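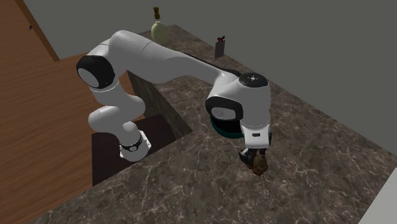

When is a robot arm safe enough to work next to people without a fence around it? When somebody has checked the whole job, meaning the arm, the gripper, the thing it's holding and the spot it's holding it over, and written down what they found.

I ask because I spent most of March reading other people's safety paperwork, and I have opinions now. It started at Jildale, a small outfit that packs gift sets, where the plan was to have an arm lift little goods over a counter while people tied ribbons a few feet away. I'd been invited to write something cheerful about packing. Then someone handed me the binder (573 pages!) and asked if I'd like to see how the sausage gets made. Reader, I took it home.

Most of us shop for a robot the way we shop for a car. We look at the arm, somebody says "collaborative," and we relax. But the people who write the standards have been pretty firm for years that the word belongs to the job. An arm that's gentle as a lamb with a foam block is a different animal when it's swinging a paring knife. Change the gripper and you've changed the machine, so you do the assessment over. I must have heard that from five different people, usually with a sigh, because it's the step everyone wants to skip.

Jildale didn't skip it, but they did get a surprise. Their first assessment covered the arm and the fingers and said almost nothing about the item between the fingers. What if the power drops? Does the grip hold or let go? A small bag with a rough surface hangs differently from a smooth box, and a bag held from the top can swing. So now there's a line in their house rules I've grown fond of: carry it low, and carry it over nothing you'd mind dropping it on. They keep a clear strip of counter under the path, and glass stays at the back, outside the reach they've drawn on the plan.

Simulation is where I changed my mind the most. I used to think of it as a sales toy, the pretty rendering you show the boss. Estham, the firm that does Jildale's layouts, runs every new pick in a simulated kitchen or shop counter first, marble veins and all, and their rule is 500 clean runs before anyone plugs in real hardware. A clean run means no touching the wall, no brushing the stuff on the counter, no weird elbow. The elbow is the one to watch, by the way! Everyone stares at the gripper, and meanwhile the upper arm is sweeping over whatever you left standing behind it.

But (and they said this before I could) a simulation doesn't get to sign anything. Friction is a guess until you measure it. Nobody's sleeve is in there. So the good practice, as they do it, is to write down what the simulated version left out and test exactly those things on the floor, at slow speed, with a person at the stop button for the first 100 real picks. I tried being that person for an hour. It's dull, your thumb gets sore, and you shouldn't be chatting to a magazine writer while you do it.

The Gerkov plant down the road does it another way. They log every stop, even the silly ones, and when I visited they were up to 357 entries. Somebody bumped the base. Somebody's lunch was on the counter. One just says "felt wrong," and I loved that they'd kept it and gone back to look. Over at Van der Merwe they didn't keep a log at all until a new hire asked where it was, and now they do.

If you're about to put an arm on your own counter, I'd start with the boring questions. Is the base bolted to something that won't wobble? Can you reach the stop from where you'll really be standing? Who's allowed to change the speed, and does that person know it? Write the answers on one sheet and tape it up where the work happens. Jildale's has a coffee ring on it and two corrections in green pen, and the binder is back on its shelf, up to page 573 and waiting for the next gripper.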